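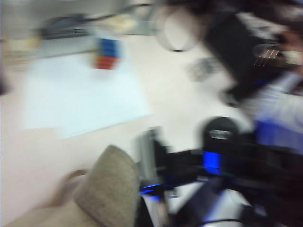 February, notebook, page continued from the grasp tests

Question for this week: should we throw away the blurred wrist frames before training, or keep them with a smaller weight? Until now Lillolance drops every frame under the sharpness limit. I was always a little uncomfortable with this rule. When the arm makes a fast move, the wrist view is smeared for a good part of the move, and the policy then never learns what a fast move looks like from the wrist.

Data: 446 episodes on the cluttered desk, soft bag as target, small rigid things left near it as distractors. There are two views, wrist and fixed. The sharpness limit removes 2,094 wrist frames from the set. The fixed view stays complete in all variants.

Three variants, same seed, same number of steps:

- A: hard limit, as before
- B: all frames kept, all with equal weight
- C: all frames kept, weight goes down smoothly with the blur score, never to zero

What I see so far in the offline replay:

A has the lowest error on slow segments, and this I expected. On fast segments it predicts a stop in the middle of the approach. I think it has learned that sharp picture means slow hand. In the plots you find it easily, the speed curve has a small hole where the training frames are missing.

B has no hole, but the finger opening is noisy close to cloth. The bag has no clear border when it is smeared, and in our setup it has almost the same color as some of the things next to it. The cube is easier, its red and blue survive any blur.

C is between them on slow segments and best on fast ones. I would like to write "clearly best", but it is one seed only. Two more seeds are in the queue tonight.

A mistake of mine, so it is not repeated: the blur score was computed on the whole wrist image. The gripper itself takes a large part of the lower right corner and moves with the camera, so it can stay sharper than the desk and pull the score up. I now mask this corner before scoring. The list of removed frames above is from the old score, it must be made again. Please do not copy that number into the draft.

Also the blue lights on the gripper make a strong edge in the gradient image. The mask covers them too.

For the fixed view I changed nothing. Bag, bottle, stapler, cube and the blue case are all well visible there, and the score is flat over the episode.
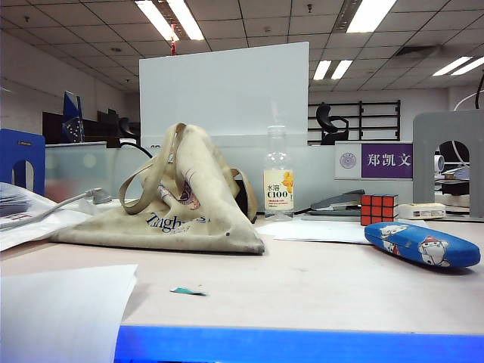

Noswood replied after reading the draft plan that the weight in C should follow the arm speed, which we log anyway, and that an image score will always confuse a plain cloth with a blurred one. They tried a similar thing on the Joshi set and went back to speed only.

I agree with half of it. Speed is cleaner, but the clock of the wrist camera is late by 38 ms against the joint log, and at fast moves this is enough to put the weight on the wrong frame. First correct the offset, then compare.

To do:

- new removed-frame list with the masked score
- variant D, weight from joint speed, offset corrected
- ask Jiltex for the second driver version, the release note mentions time stamps
- rerun A with the mask, otherwise the comparison is not fair

16:40 - seed 2 of variant C is running. The loss looks normal.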